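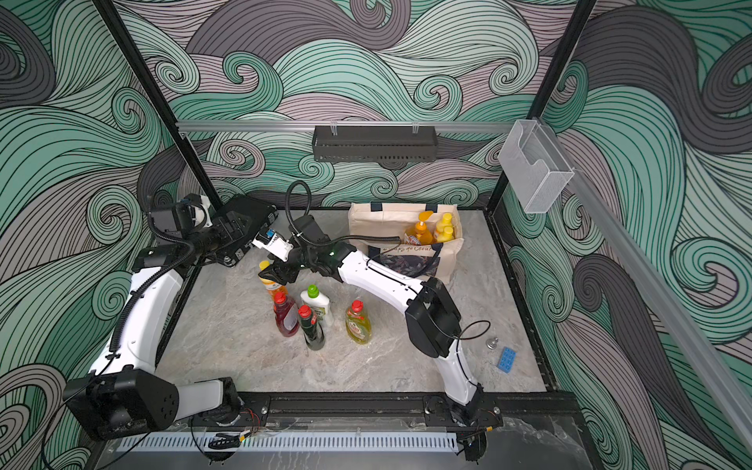
トップ ＞ 製品情報 ＞ 家事・清掃用品の収納 ＞ 壁面レール収納「フリズカ（Flidska）」

壁面レール収納 フリズカ（Flidska）
清掃用品庫、家事室、共用洗面所向け

フリズカは、洗剤類のボトル、手提げ袋、小物などの日用清掃用品を、作業台のまわりでまとめて管理するためのレール式収納です。アルミ製のレールを台の天面に近い高さに渡し、スリット入りの金属バスケットと透明アクリルホルダーを取り付けて使用します。集合住宅の管理室、研修施設、福祉施設、学校の家庭科準備室などでご採用いただいています。

本ページでは、レール、バスケット、ホルダー、柱、壁装シート、天面シートの各構成品と、ご注文方法、設置および保守に関する注意事項を掲載しています。図面および見積書は、お問い合わせ窓口にて承ります。

製品の概要

清掃用品の置き場では、背の高いボトルと小さな付属品が同じ台の上に混在し、奥の品物が取り出しにくくなることがあります。フリズカでは、使用頻度の高い小物を台から上げてレール側に移し、天面にはボトルや袋を広げて置ける面積を残します。レールの位置を低く抑えているため、踏み台を使わずに手が届きます。

レールは背面のほか、側面の壁に沿って取り付けることもできます。背面と側面を囲った構成では、壁装シートを三面に連続して貼ることで、清掃用品の置き場と周囲の空間との境がわかりやすくなります。前面は開放とし、利用者が正面から作業できる配置を標準としています。

構成品

アルミレール
背面用と側面用があります。背面用は左右の柱の間に水平に渡して固定します。側面用は壁に沿って手前方向に延ばす部材で、背面用と組み合わせた場合も、それぞれ単独で取り外せます。標準長さは600 mmです。これ以外の長さをご希望の場合は、特注品としてお見積りいたします。

スリットバスケット（黒）
金属製の吊り下げ式バスケットです。側面にスリットを設けているため、内容物の有無を外から確認できます。小型のクリップでレールに留める方式を採用しており、位置の変更に工具は必要ありません。ブラシの替え、ゴム手袋、計量用の小さなカップなどの保管に適しています。液体の入った容器を立てて保管する用途には、天面をご利用ください。

アクリルホルダー（透明）
前面にポケットを備えた箱形のホルダーです。透明のため、収めた用紙や小物が正面から見えます。柱に取り付ける仕様で、レールの端部に寄せて配置すると、バスケットの移動範囲を妨げません。清掃点検表、希釈の手順書、詰め替え日の記録用紙などを入れる用途でご利用いただいています。

柱（黒）
囲いの後方の左右に立てる縦材です。背面レールの両端を受けるとともに、ホルダーの取り付け部を兼ねます。既存の壁に下地がない場合でも、柱を用いることで壁への穴あけを減らすことができます。

壁装シート
柄付きのシートです。水色がかった緑から淡い紫までの色を用いた波模様「うねり」と、無地の二系統をご用意しています。「うねり」は、青緑、ミントグリーン、濃い灰色、淡い藤色の面を細い黒の線で区切った図柄で、曲線が途切れないよう、継ぎ目の位置を指定した施工図をお付けします。無地は白と薄灰色からお選びください。

天面シート
明るい灰色の地に、薄いベージュと白の筋が入った大理石調の柄です。拭き取りによる日常清掃を前提としています。ボトルの底に付いた液だれは、見つけ次第、固く絞った布で拭き取ってください。

仕様

品名：壁面レール収納 フリズカ
製造：Toretti
販売および施工手配：Haberkorn
レール材質：アルミニウム
レール標準長さ：600 mm
バスケット：金属製、黒、スリット入り
バスケット固定方法：小型クリップによるレール留め
ホルダー：アクリル製、透明、前面ポケット付き
柱：黒、左右一組
壁装シート：波模様「うねり」、無地（白、薄灰色）
天面シート：大理石調、明るい灰色
保証期間：お引き渡しから2年
使用環境：屋内専用

品番別の価格表は、施設の種別により異なるため、本ページには掲載しておりません。

セットの内容

基本セット
背面用レール、左右の柱、スリットバスケット、アクリルホルダーを一式としたものです。既存の作業台をそのまま使用される施設に適しています。作業台の寸法図または現況写真をご提出いただければ、取り付けの可否を事前に確認いたします。

囲いセット
基本セットに側面用レール、壁装シート、天面シートを加えたものです。三面の壁を同じ柄で仕上げます。壁の下地の状態によっては、別途補修が必要となります。

追加部品
バスケット、ホルダー、クリップは単品でもご注文いただけます。クリップは消耗品として扱い、保証の対象には含まれません。旧製品ウィリコ（Wirico）のバスケットは、クリップの形状が異なるため、フリズカのレールには取り付けられません。ウィリコをご使用中の施設で入れ替えを検討される場合は、レールも含めてのお見積りとなります。

推奨する配置

ボトル類は天面の中央から奥に寄せ、ラベルを正面に向けて並べてください。用途の異なる洗剤を続けて並べる場合は、間隔を空けるか、仕切りをご使用ください。酸性の洗剤と塩素系の洗剤は、同じ置き場に保管しないでください。

手提げ袋は、清掃場所まで用品を運ぶ際の入れ物としてご利用いただけます。使用後は中身を出し、袋が乾いてから所定の位置に戻してください。湿ったままの布類を袋に入れて置くと、臭いやかびの原因となります。

小物はできるだけバスケットに収め、天面に残さないようにします。噴霧器のノズルやボトルのふたなど、紛失しやすいものについては、バスケットの底に薄いトレーを敷いておくと、スリットからの落下を防ぐことができます。トレーは市販品をご使用いただけます。

点検表はアクリルホルダーに入れ、記入済みのものと未記入のものを重ねないようにしてください。筆記具を同じポケットに入れる場合は、アクリル面に傷が付かないよう、キャップ付きのものをお選びください。

設置について

設置は、当社が指定する施工店が行います。柱の固定後に背面用レールを取り付け、水平を確認したうえで側面用レールを施工します。壁装シートは、原則としてレールの取り付け前に貼ります。既存のレールを残したままシートを貼り替える作業はお受けしておりません。

天面シートの施工には、台の上を完全に空けていただく必要があります。作業日の前日までに、保管中の用品を別の場所へ移してください。施工後は、接着が安定するまで重量物を置かないようお願いいたします。期間は施工店が当日ご案内します。

搬入経路に階段のみを使用する建物では、事前のご連絡が必要です。作業時間帯に制限のある施設については、申込書の備考欄にご記入ください。

お手入れと保守

アルミレールは乾いた布で拭いてください。汚れが目立つ場合は中性洗剤を薄めて使用し、洗剤分が残らないよう水拭きしたのち、乾拭きします。研磨剤入りの洗剤や金属たわしは、表面に傷を付けるため使用できません。

スリットバスケットは、レールから外して洗うことができます。スリットの内側に水分が残りやすいため、十分に乾かしてから取り付けてください。塗装面に傷が付いた場合は、さびの発生を防ぐため早めの交換をお勧めします。

アクリルホルダーには、アルコールおよび溶剤を使用しないでください。白濁やひび割れを生じるおそれがあります。ほこりは柔らかい布で軽く払い、指紋などは水を含ませた布で拭き取ります。

クリップの緩みは、月に一度を目安にご確認ください。バスケットを手で軽く持ち上げ、がたつきがある場合は、クリップを新しいものに交換してください。

壁装シートに洗剤が飛散した場合は、こすらずに押さえるように拭き取ります。波模様の黒い線は表面の印刷によるものです。強い摩擦を繰り返すと薄くなることがあります。

ご採用の状況

フリズカは、これまでに約700か所の施設でご採用いただいています。以下は、ご採用施設の担当者からいただいたご意見の一部です。

「詰め替えの記録用紙がいつも同じ場所にあり、交代時の引き継ぎが短くなりました。バスケットの位置を職員の身長に合わせて変えられる点も助かっています。」
（研修施設 設備係　Kalliopi Tsakiris 様）

「波模様の壁は当初、派手ではないかという意見もありましたが、置き場の場所を口頭で説明しやすくなりました。側面のレールにもう少し長いものがあるとよいと思います。」
（集合住宅 管理室　Diarmuid Ó Briain 様）

側面用レールの長尺品については、9月より特注品の受付範囲を広げる予定です。対応寸法は決定次第、本ページに掲載いたします。

ご注文とお届け

ご注文は、所定の申込書にて承ります。申込書には、設置場所の幅と奥行き、壁の下地の種類、希望する柄、追加部品の数量をご記入ください。壁装シートの見本帳は無料で貸し出しております。貸出期間の延長をご希望の場合は、返却予定日までにご連絡ください。

単品部品のみのご注文については、一回のお届けにつき送料2,000円（税別）を申し受けます。基本セットおよび囲いセットの送料は、お見積書に記載いたします。離島へのお届けについては、別途ご相談ください。

受注後に製作するレールと、寸法に合わせて裁断した壁装シートおよび天面シートは、お客様のご都合による返品をお受けできません。バスケット、ホルダー、クリップは、未開封のものに限り交換いたします。

ご使用上の注意

レールにぶら下がる、柱に寄りかかるなど、収納以外の目的で使用しないでください。
バスケットには、縁を越える高さまで物を入れないでください。
熱源の近くにアクリルホルダーを取り付けないでください。
洗剤は必ず元の容器に入れ、ラベルの表示に従って保管してください。
お子様が出入りする場所では、洗剤を天面に置いたままにせず、施錠できる場所に保管してください。
改造された製品および指定外の部品を使用した製品は、保証の対象外となります。

資料

・フリズカ 製品図面（基本セット、囲いセット）
・壁装シート「うねり」継ぎ目位置の施工図
・申込書
・旧製品ウィリコからの入れ替えに関するご案内

お問い合わせ

Haberkorn 施設用品部
製品仕様に関するお問い合わせ：Hanna Polishchuk
施工および日程に関するお問い合わせ：Stelios Chatzigeorgiou

お問い合わせの際は、施設名、設置予定の場所、ご希望のセット名をお知らせください。すでに製品をご使用中の場合は、柱の裏面に貼付した製造番号もあわせてお知らせください。

本ページの記載内容は2025年7月26日現在のものです。仕様は予告なく変更する場合があります。

関連製品：ボトル仕切り ｜ 吊り下げトレー ｜ 点検表用紙 ｜ 交換用クリップ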